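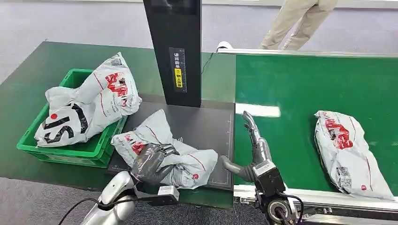

The Mirnau parcel collection is a body of recorded robot demonstrations in which a two-armed robot handles soft mailing bags at a scanning station. It was made by the company Kiiskinen at its site in Kimton and is used for training control policies by imitation learning. In its first release the collection holds 3178 episodes. The name Mirnau was the internal name of the project and was kept when the data was given to outside partners.

Background

Parcels in rigid boxes can be picked by quite simple methods, as their shape stays the same when they are touched. Mailing bags made of thin plastic are more difficult. They fold, slide over each other and hide their own labels, and two bags of the same kind almost never lie in the same way. Earlier work at Kiiskinen used programmed grasps with a suction tool, and this was given up after a trial in Mestutham, where the label was too often on the wrong side or inside a crease. Hertta Väisänen, who led the trial, proposed to record people performing the task through the robot and to let a model learn from these recordings.

Task

One episode covers one parcel. The robot takes a bag from a plastic crate on the left, lays it on the flat platform of the scanner, turns or smooths it until the shipping label is face up, waits for the reading, and passes the bag to the conveyor belt on the right. The operator may use one hand or both. Turning a large bag normally needs both.
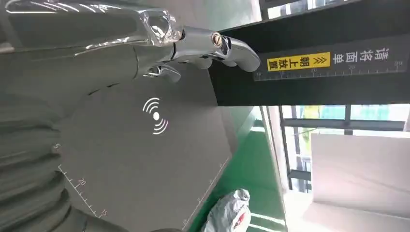 The scanner reads the label from the top and also measures the outline of the parcel, for which the ruler marks on the platform and on the column serve as a visual check. The column has an instruction in Chinese which tells the user to place the label face up. It was left in place during the whole collection, and the trained models receive it as part of the camera picture, without any special treatment.

An episode is counted as complete when a reading was registered and the bag lies fully on the belt. Episodes where the bag fell down are kept in a separate part of the data, together with those where the operator had to try again several times. According to the project notes, the second group turned out to be useful, because a model trained only on clean episodes did not know how to recover from a bad grasp.

Recording

The operator controls both arms and the fingers from a distance, watching the views of a head camera and of small cameras at the wrists. All views are stored together with the joint positions of arms and hands. Operators are asked to move at an even speed and not to stop in the middle of a movement in order to think. Before each session the crate is filled again by a second person, who mixes large and small bags and is not allowed to arrange them with the labels up.

The recording took place in 115 sessions. One was removed later on account of a wrong clock setting in a wrist camera, so the release is built from 114. The planned size was 3000 episodes, and this number was passed in March.

Occlusion by the bags

A known property of the collection is that the bag often covers the view of a wrist camera. When an arm lifts or pushes a big bag, the plastic can hang over the links and fill a large part of the picture. Printed codes that have nothing to do with shipping, such as advertising QR codes, may then be closer to the camera than the shipping label. Annotators mark such periods with a flag but do not cut them out.

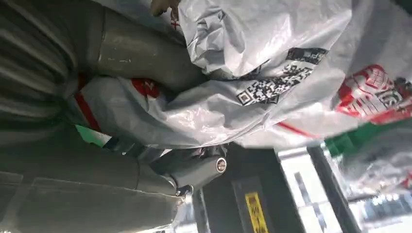
Annotation

Each episode is divided into four phases: pick, place, align and transfer. The borders between the phases are set by hand from the head view. The align phase has the largest variation in length and is missing when the label already faces up after placing. Two annotators work on every episode separately, and if their borders differ by more than half a second, a third one decides.

Names and addresses on the labels are blurred before the data leaves Kimton.

Limitations

The whole collection comes from one station with one type of scanner. Most of the bags are light in color, and dark bags and padded envelopes are rare. Daylight from the windows changes the brightness of the wrist views during the day, and evening sessions are few. Contact forces at the fingers were not recorded.

See also

Imitation learning
Teleoperation
Deformable object manipulation
Parcel sorting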